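Documentary and Street Photography, Evening Section
Handout: Working After Dark With Available Light
Instructor: Josée Perron
Room: MacPherson Building, 21

Read these notes before the July night walk. Bring a printed copy or have it on your phone. Sections that were covered in full in class are short.

Before you go out

Set the camera up at home. Learn where the exposure compensation control is with your eyes closed, and turn off the autofocus lamp and any sound the shutter makes. Turn the screen brightness down to its lowest usable setting. A bright screen makes every dark picture look better exposed than it is, and it ruins your night vision for several minutes each time you check it.

Pick one lens and leave the others at home. A moderately wide lens with a large maximum aperture is the usual choice. Zooms are allowed, but most kit zooms lose too much light at the long end to be useful on a street with few lamps.

Flash is not allowed for this assignment. It will be covered separately. 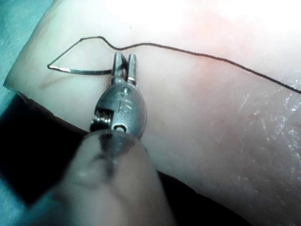 Exposure

Start at ISO 1,000 and go up from there. Students tend to be afraid of noise and end up with blur, and blur can't be fixed later. Grain in a printed photograph bothers photographers more than it bothers viewers.

Meter for the part of the picture that matters. On a night street that is almost always a face, a hand, or whatever the person is looking at. The camera wants to average the whole view, and if most of the view is black sky and unlit wall, it will raise the exposure until the wall is gray and the shop window is pure white. Dial in negative compensation or go to manual. One stop under is a normal starting point.

Once you've set manual exposure for a block, leave it alone until the light changes. Street lamps of the same type give much the same light at the same distance, so it is possible to learn a block in a few minutes and then stop thinking about it. Walk under the lamp, walk between lamps, make a test at each spot, and write the settings down.

Shutter speed depends on what people are doing. Someone sitting on a step can be photographed at a slow speed if you brace yourself. Someone walking across your view can't. If you want the walker blurred against a sharp street, decide that first and hold still — a blur that looks like an accident usually was one.
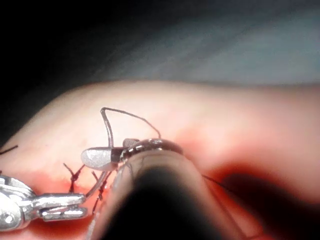
Focus

Autofocus hunts in low light. Point it at an edge with contrast, such as a collar or a door frame, at the same distance as your subject. If your lens has a distance scale, set it by hand and let the subject come to you. At a wide aperture the zone of sharpness is thin, and anything very close to the lens will go soft and dark. That can be used as a foreground shape, but check that it isn't covering something you need.

Color of the light

Expect mixed sources. Main Street in Greltusau has orange lamps on the north side and newer white ones on the south side, and the window of Rania is green after closing. Automatic white balance will shift from frame to frame and make a series hard to edit. Set a fixed white balance and keep it for the whole evening. Shoot raw so that you can adjust the set later as a group.

Don't neutralize everything. A person under an orange lamp was orange to anyone standing there. Correct far enough that skin still looks like skin, and stop. If you are converting to black and white, look at the color version first, as a strong cast can leave one channel nearly empty and full of noise. 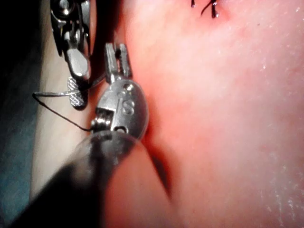 People

Most of what was said in the daytime session applies. A few things change at night.

People are more wary of a stranger who stops near them. Stand in the light where you can be seen, with the camera in front of you. Don't photograph from a parked car or a dark doorway.

If someone asks what you are doing, tell them, and offer to show the picture. If they ask you to delete it, delete it for this class, whatever your rights may be.

Don't photograph people asleep outdoors. Don't photograph children unless the adult with them has agreed.

Work in pairs. Stay within sight of your partner and agree on a meeting point before you separate to shoot.

Direction and falloff

A single lamp loses strength quickly with distance. Double the distance and you have a quarter of the light. Near the lamp, a step backward can cost a full stop; farther off, the same step hardly matters. Falloff can do much of your composing for you, because the eye goes to the lit area first. In the photograph just after this paragraph, the edges drop away into deep shadow and attention stays on the middle. Notice too the wet patch at the left, where the moist surface throws back small bright highlights while the paler areas keep a softer tone. Wet pavement behaves the same way. Move sideways and the reflections move with you, so a shiny street has to be exposed by looking at where the highlights sit from your exact position. Let the smallest ones blow out and protect the larger ones.
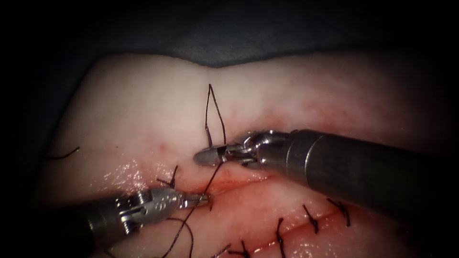

Falloff also decides where you should stand when the lamp is fixed and the subject isn't. Find the edge of the lit area and wait with the light coming from the side. Side light shows the texture of clothing and brick, and it separates a figure from the wall behind. Light from directly overhead fills the eye sockets with shadow, so wait for the person to look up or take a step out from under the lamp. On page 2 of your reader there is a diagram of the positions. Use the same way of looking on other people's work: in the last photograph, the reddened edges of the long diagonal cut stand out against paler tissue, and the line would still lead the eye across if the picture were printed small. Look for a line that strong on the street, such as a curb or a railing.

Assignment

Hand in a contact sheet of 26 frames and a final edit of your own choosing from that sheet. Frames must be in the order they were made. Cropping is allowed in the final edit only. Prints can be ordered through Clatel or made in the lab; matte paper, no borders.

Include a paragraph on one frame that failed and what settings you used for it.

Late work goes in the box outside the lab, with your name on the back of each print.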